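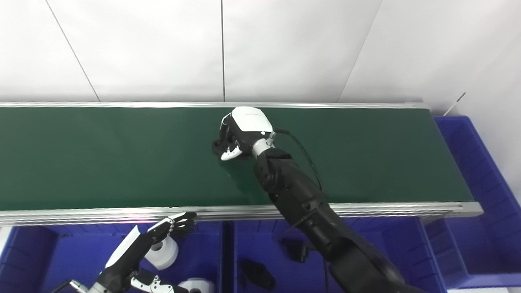

Robot Teaching by Demonstration
Handout 4: Teleoperated sorting
Instructor: Amra Ionescu
Lab assistant: Stojan Milošević

Reading before the lab: chapter 9 of the course notes, including the part on time stamps, which everyone skips and then emails me about.

1. What we are doing

Last week you taught by hand: you held the arm, moved it through the task, and the joints recorded what you did. Fine for wiping a table. For two arms with fingers it is a good way to find out that you need four arms of your own. This week you drive from the operator station. Your hands move, the robot's hands move a moment later, and you learn how much you have been relying on your sense of touch since birth.

The task is to take one item from the belt and put it in the correct blue bin. A four-year-old can do it. Please don't bring one.

2. What counts as a demonstration

One demonstration is one item, from the start pose to the release and back to the start pose. Each pair records 40. Keep the belt stopped for the first 12, then run it at the slow setting.

Mark an episode as bad if you dropped the item, hit the rail, or stopped to talk to your partner. Hovering over the belt while you make up your mind is also data. The policy will learn to hover, and it will be much better at it than you are.

3. Habits to get rid of

Correcting in tiny jerks. Move slowly in one direction and commit.

Parking the idle hand anywhere you like. Pick a rest position and return to it every time. A learner can't tell which parts of your posture were meant.

Looking at the robot. Use the head camera view on the screen. If you peek around the monitor, you are acting on information the policy will never have.

Always starting with the item in the same spot. You will get a success rate of 100 on that spot and a sad little show everywhere else.

4. Variation

Change the position and angle of the item between episodes. Do not change the bins. In February a group swapped two of them halfway through and described the result as "multimodal." It was graded as something else.

5. To hand in

Your episodes, the log of bad ones with a reason for each, and one page on where your two drivers differ. Name the folder after both partners. Folders called "final" will be returned unopened.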